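Visit report: fixed penalty processing centre, Brunton

The centre at Brunton handles fixed penalty notices for three court districts. It was opened to visitors on February 12, 2020, ahead of a change in the rules on how unpaid notices are referred to court. The tour took in the post room, the records hall and the hearing suite.

Notices arrive on paper and as electronic files. Paper is scanned on the ground floor and given a reference before it is keyed. The scanning line is rated at 700 sheets an hour. Pravance supplies the case software and Sornero holds the contract for storage. On the day of the visit the queue stood at 3034 notices, all within the time limit for service.

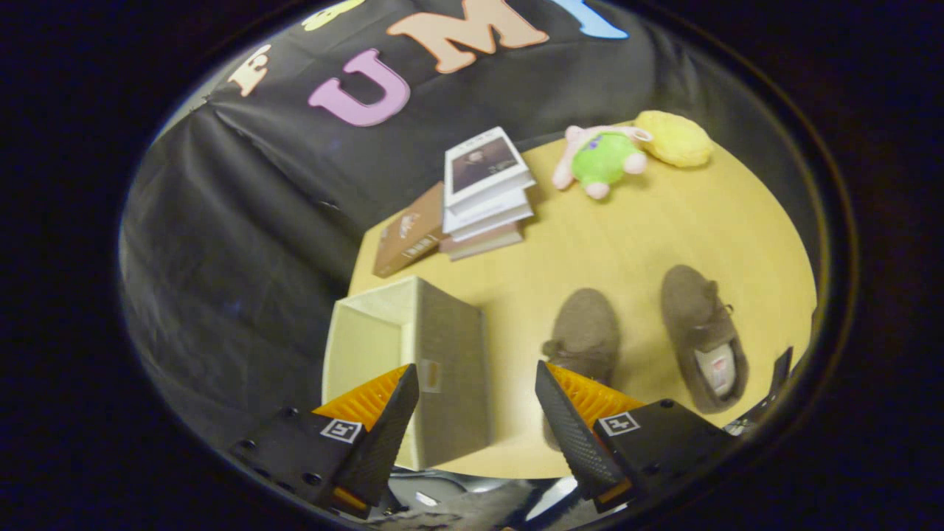 Beatrice Holloway, courts correspondent

A notice challenged by the driver leaves the main queue and goes to a review desk. The desk checks the date of the alleged offence, the address used for service and the scale of penalty in force on that date. If any of these is wrong, the notice is withdrawn in writing. Otherwise the file passes to the hearing suite, which has 2 rooms and sits from nine until four.

The records hall keeps paper originals for nine months after a case is closed. Staff said the period would be reviewed in June. Visitors were not shown live files, and questions on pending appeals were referred to the court office.

Related items
Vernier bypass: speed limit order published
How to challenge a penalty notice
Court office opening hours
Parking appeals: new form in use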